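FOR IMMEDIATE RELEASE
2024-10-28

Magbanua Seed Library opens its drawers to anyone with dirt

Members of the Magbanua Seed Library will hand out 3731 packets of vegetable and flower seed this season, free of charge, to any resident who promises to try growing them. Failure is permitted. The library's own zucchini bed has been a model of it.

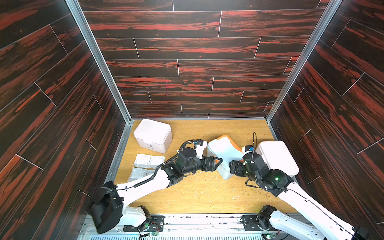
Light timber grain underfoot, dark planks behind, crumbs on the floor.

The library began in June with 12 donated jars, several of them labelled "beans?". It now lends from the old ticket office on Orkow Street, where borrowers may take up to six packets a visit and are asked to return some seed after harvest. The honour system applies, along with a certain amount of neighbourly staring.
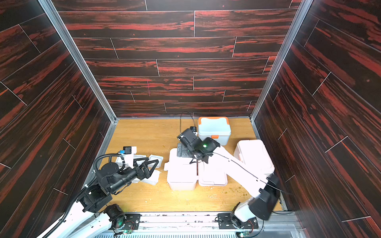

Pink storage bins on a light wooden floor.

Sutrisno Nugroho is coordinator of the Magbanua Seed Library.

"People come in apologising for their gardens," said Nugroho. "I tell them a balcony counts. A bucket counts. We had one borrower grow coriander in a gumboot, and it did better than mine."

The range runs to 17 kinds of tomato, including the Cidard, a lumpy local favourite whose colour has been compared to a mild sunburn.

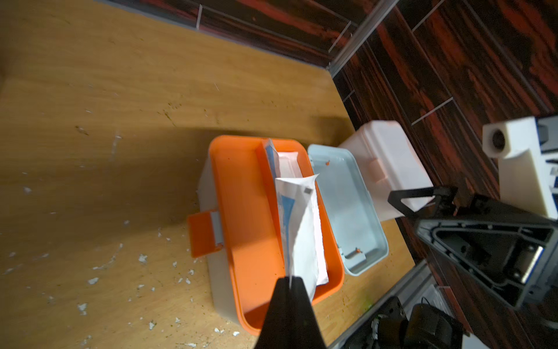 "It splits if you look at it sideways," Nugroho continued, "but it tastes like a tomato, and you'd be surprised how few of them bother. Save the seed from your best plant. Dry it on paper, write the name down, and write the year down too."

Sekton Hardware has donated 200 seedling pots for new borrowers, one each while they last.
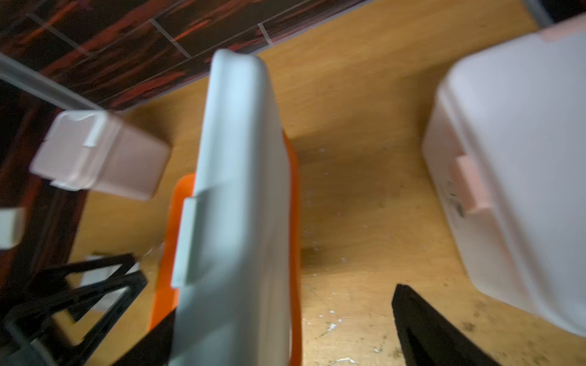
What if my plants die before I can return any seed?
Tell us what went wrong and borrow something else. Radishes are forgiving.

Enquiries: Magbanua Seed Library, Orkow Street, at the front counter.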